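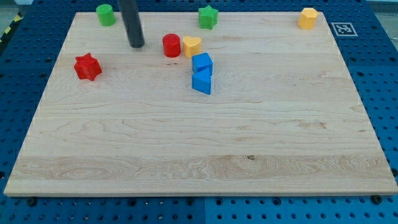

A pale wooden board with a small dark knot, lying on a blue perforated work surface.

Zaid Shboul spent most of October reading customs declarations. He reads them for Vunda, a small research office that tracks how trade restrictions are applied once they have been announced, and this time the restrictions were those placed on Brarkosen by its two largest neighbours after the border closures.

The measures cover fuel, machine parts and certain financial services. Shboul's interest is in the machine parts, where the wording is loosest.

"The fuel rules are simple," he said. "A tanker either crosses or it doesn't. With parts you have a schedule of 102 tariff lines, and a bearing can sit under several of them depending on what the shipper says it is for."

His office obtained 2193 declarations lodged at the Purnham crossing, the only road route still open to commercial traffic. Most were routine. A portion gave an end use that did not match the goods, such as irrigation pumps rated well above anything used on farms in the region. Shboul would not say how large that portion is until the second reading has been finished.

"We code each one twice, with a different reader each time. Where the readers disagree, it goes in a third pile. I don't quote from the third pile."

He was cautious about intent. A mismatch on a form can come from a clerk copying the previous entry, and the Purnham office was still using paper forms for part of the period. In his view the pattern matters more than any one shipment. The same six consignees appear again and again, three of them registered at one address in Camenzind, across the border and outside the restrictions.

Asked whether that amounted to evasion, he said it did not on its own.

"Registration at a shared address is legal in Camenzind. Re-export is also legal if the licence is in order. What we can't see is the licence. The ministry there holds it and has told us it won't release commercial documents."

The government of Brarkosen has called the restrictions unlawful and has asked for them to be lifted before talks on the border resume. Its neighbours want inspectors admitted first. Shboul has followed both positions through two rounds of talks and said the order of steps is the whole dispute at this point, as the two draft texts agree on most of the substance.

"If you put the drafts side by side, the inspection articles are nearly the same. Same sites, same notice period. One draft has relief on signature and the other has relief after the first inspection report. The gap is a few months on paper."

A few months is a long time for the fuel market, he added. Prices at Purnham have followed the news from the talks more closely than they have followed supply, and hauliers now set their rates after the evening bulletin. He did not expect that to change if relief were granted in part.

Partial relief is the option most often raised by diplomats. Under the version now in circulation, agricultural equipment would be taken off the schedule and the remaining lines reviewed every half year. Shboul thought it workable, with a condition.

"You would need an end-use check that somebody pays for. At the moment the crossing has two officers on the parts desk. They can open a crate and count what's in it. They can't follow it to the farm."

He favours a licence register shared between the customs services, limited to consignee, quantity and declared use. A similar register was proposed before the closures and dropped over a disagreement about which side would host it. He did not think hosting was a serious technical obstacle and said a mirrored copy in each capital would cost little.

The office's findings will be sent to all the governments involved before they are published. Shboul said none of them had asked to see the work early. The Camenzind ministry had asked for the list of tariff lines, and it was given that.

He has applied for access to the rail declarations as well. That request is with the Purnham port authority, which has acknowledged receipt.

Related items
Border talks adjourn without date for third round
Purnham hauliers seek clearer rules on spare parts
What the draft inspection articles say
Camenzind ministry defends company registration law
Fuel prices at the crossing: monthly table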